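Desk robot trouble: what I learned from a cooked plug and a runaway arm

If you keep a little robot arm or a robot vacuum at home, read this before you plug in one more thing. 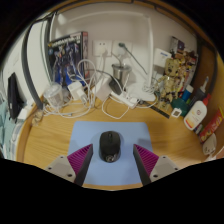 My own trouble started on a Tuesday evening with a smell. I'd been running my Trirelska desk arm through a sorting routine (buttons into jars, very glamorous) and left it going while I made dinner. When I came back it was frozen halfway through a reach, and there was a sharp hot-plastic smell coming from behind the desk. I'd let that corner get away from me, and a crowded desk makes this kind of fault so hard to track down. Look at all those white cables looping across the back, with a power strip sitting in among them and a couple of adapters lying close together. Which one would you grab in a hurry? I grabbed the wrong one, twice!

The culprit was the arm's adapter. It had been pushed up under a coil of cable where it couldn't get rid of its heat, and one side of the plug had gone brown. The arm sagged, the controller restarted, and then – this is the part that scared me – it swung straight back to its home position at full speed with my hand right next to it. I got a bruise and lost a jar of buttons. It could easily have been a mug of hot tea.

So these are the things I do now.

Find the cutoff before you need it
Pull the power strip out to where you can reach the switch without leaning over the robot. Mine used to be at the back, on the far side of everything that moves. If your strip's cord won't stretch, buy one with a longer cord. Don't daisy-chain two strips together.

Label both ends
Masking tape and a marker will do. Write the name of the thing on the plug and again where the cord goes into the machine. It took me 20 minutes and I was annoyed I hadn't done it years ago. The Boveck tags I bought later look nicer but the tape sticks better.

Give adapters some air
Adapters get warm, that's normal. They should never be too hot to hold. Lay them side by side with a gap and keep cables, cloth and paper off them. I check mine with the back of my hand after the arm has been running for a bit. If there's browning, a buzz or a smell, switch off at the strip, unplug it and don't use it again. No taping it up, please.

Keep drinks away
I know. I'm terrible at this one too. Cups and bottles go on the shelf now while anything is moving.

Expect the restart
Lots of hobby arms go home when the power comes back, and they don't care what's in the way. Read the part of the manual about startup (page 4 in mine, and I had never opened it). If there's a slow start setting, turn it on. If there isn't, keep your hands and face out of its reach until it has stopped, and clear the space before you flip the switch.

Don't trust the stop button in the app
My friend Elaine Figueiredo has a Tundance vacuum that dragged a lamp cord halfway down her hallway while she stood there tapping Stop on her phone. The Wi-Fi had dropped. She ended up flipping it over like a turtle and using the button on the body. Learn where that button is, and show the kids.

Tame the extra cord
Long cords can be folded into loose loops and held with a hook-and-loop strap. Don't wind them tight, and don't leave a loop where a moving arm could catch it. I run mine along the back edge in Rutherford clips, which cost me $4 a pack and peel off without taking the finish with them.

I did replace the adapter, by the way. Match the voltage exactly, make sure the amps are at least what the old one gave, and check that the plug tip and polarity are the same. When in doubt, get it from whoever made the robot. I'm still finding buttons under the bed.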